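Aug 2, 2021

Long-running interview podcast Skiltow to return with a new series on local politics and the people who put themselves forward for it

Naden, the independent audio company, is very happy to announce that Skiltow will be back this December with a new series of six long conversations, all of them with people who have stood for public office at least once. Some of them won and some lost by a distance, and one withdrew the night before polling and has never talked about it at any length until now.

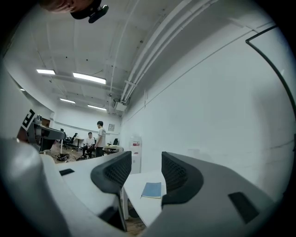
Oonagh Pettifer
Press and Listener Relations, Naden

Regular listeners will know that Skiltow has always liked to take its time. There have been 103 episodes so far, and the longest of them ran well past the point at which most people's bus had reached the terminus (we had some lovely letters about that one, including a few from people who stayed on and went round again). The new series keeps to the same shape: one guest, one host, very little editing and no music under the talking.

What has changed is the subject. Over the past year the show's inbox has filled up with questions about how an ordinary person gets on to a ballot paper, what it costs, who knocks on the doors and what it does to family life. We invited listeners to send in the things they would most like to ask a candidate, and 469 questions arrived. The team has read every one, and a good many have been put to the guests exactly as they were written, spelling and all.

Each episode opens with 20 minutes on the campaign itself, from the first leaflet to the count, and then wanders wherever the guest would like to take it. We hear about rained-off hustings, a borrowed loudspeaker and a very long argument over the colour of a rosette. There is plenty of serious talk too, about money and abuse online and about the odd quiet that follows a defeat, when the posters are still up and the phone has stopped ringing. 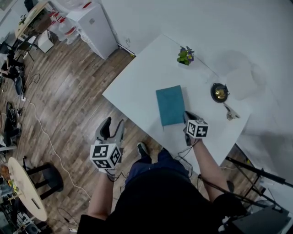 A notebook on the table, with a hand-held gripper beside it.

The guests come from several parties and from none. Naden doesn't endorse any candidate or party, and nobody appearing in the series will be standing in an election while it is being released.

Skiltow will be free to hear on Trorketti and through all the usual podcast apps. Trorketti subscribers will also be able to listen to the first episode a week early, and full written transcripts will be posted alongside each one for those who would sooner read. The series closes with an evening recorded in front of an audience at Villaseñor, the small theatre where the show held its very first live night, and we are delighted to be going back. Tickets will go on sale in the autumn, with the mailing list hearing first.

Notes to editors

Preview episodes, artwork and interview requests are available from the Naden press desk. Please mention Skiltow in the subject line of your message. Clips may be used in broadcast and online coverage provided the show is credited by name.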